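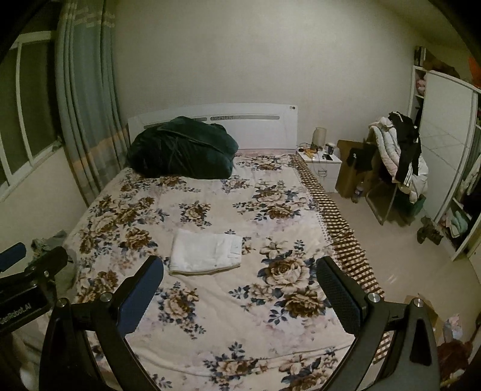
Bautista wrote to the list:

> Does anyone else fold on the bed? I've been doing mine on the
> dining table and my back is fine but I keep having to clear the
> table for dinner, so half of it goes back in the basket. Also,
> how are you all doing pants? Mine come out of the drawer with
> a crease right across the knee. And what do you do with the
> big fluffy blankets? They won't fit on any shelf I own.

Bed, every time! I've tried the table and I've tried the couch, and the bed wins because I can't go to sleep until it's cleared off. It's a double with the rose quilt on it (the cream one with the checkered border, I know some of you have asked about it before) and I smooth that out first so I've got a flat place to work. If the quilt is lumpy the folds come out lumpy too, at least mine do.

For pants, I button them first, then one leg over the other, tuck in that little point at the seat so you've got a straight edge, and then fold up from the hem. I go in thirds for jeans and in half and half again for anything thin. White ones I do first while my hands are clean, and they get a spot in the drawer well away from the new dark jeans. I learned that one the hard way last July and I'm still a little sore about it.

The knee crease, I think, is from folding in half and then squashing them flat under a stack. Try standing them on edge in the drawer so there's no weight on top. I switched over to that this winter and I can see everything I own now, including a few things I'd have been happier not to find.

Blankets, well. I have a dark green velvety one and I gave up on folding it. It slides right off itself. It gets heaped up against the headboard over the pillow and that's where it lives, and it's handy there when I'm reading. If you really want yours put away, the Gralholm bags are decent. I got the 30 inch size and a thick blanket goes in if you kneel on it. Josar has a bigger one but the zipper on mine split the second time I used it, so I wouldn't.

I still end up with a pile of gray stuff on the floor by the window, the worn-once things that aren't dirty enough to wash. If anybody has a system for those I'm all ears. Hooks don't work for me, I just bury them.

Oh, and for the Clistton people, is the linen swap still on? I have two sets of twin sheets I'd love to get out of the closet and I can drop them off on the weekend.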